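Buy the Camera Before the Second Gripper
Amanuel Gebretsadik
31/10/2020

Institutions that purchase robot arms for teaching and light assembly tend to spend their time on the wrong comparison. The laboratory at Cumgate began its own review in March with four grippers on the list and one paragraph, near the end, on where the camera should go. It is the view of this author that the order should have been reversed.

A gripper is easy to compare on paper. Suppliers publish stroke, force and weight, and a purchasing office can set these side by side in an afternoon. The Trokham two-finger model and the Candia parallel model differed very little on our sheet, and staff argued over those differences for nearly 12 weeks. Few of the arguments concerned the tasks that students would be asked to complete.

Those tasks are plain ones. A cube must go into a container, or come out of it, and the arm must do so without striking the side. On an open table almost any gripper will manage this. Inside a container the fingers need room to open, and the operator needs to see how much room is left.

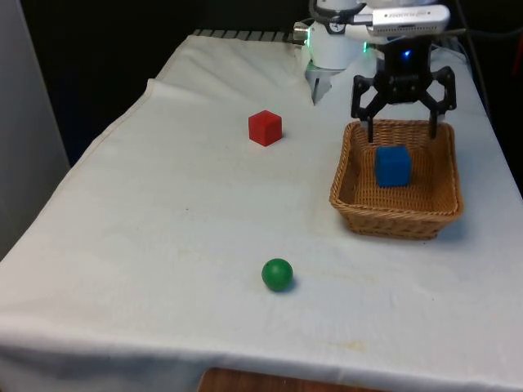
Gripper open over the blue cube in the basket; red cube and green ball on the cloth.

The lesson of such a setup is one of clearance. Two angular fingers, spread apart, need space on both sides of the part, and a woven wall with a thick rim does not offer the clean edge of a machined tray. From a fixed view the right finger may be judged against the right wall with fair confidence. The left finger, where it passes behind the cube, is a matter of estimate. A stronger gripper would not improve that estimate. A second view would.

The objection raised most often is cost. A second camera must be mounted, calibrated and maintained, and the Degefa controller in use at Cumgate required extra work before it would accept one. These are fair points, and smaller programs may decide that one well-placed view is enough – but they should reach that decision by testing positions, with the containers they intend to use.

I would therefore ask that future reviews set aside the first two sessions for camera placement alone, using whatever gripper is already on the arm. Soft goods, baskets and creased cloth should be part of the trial, as they are part of the work. The force tables can be read afterward.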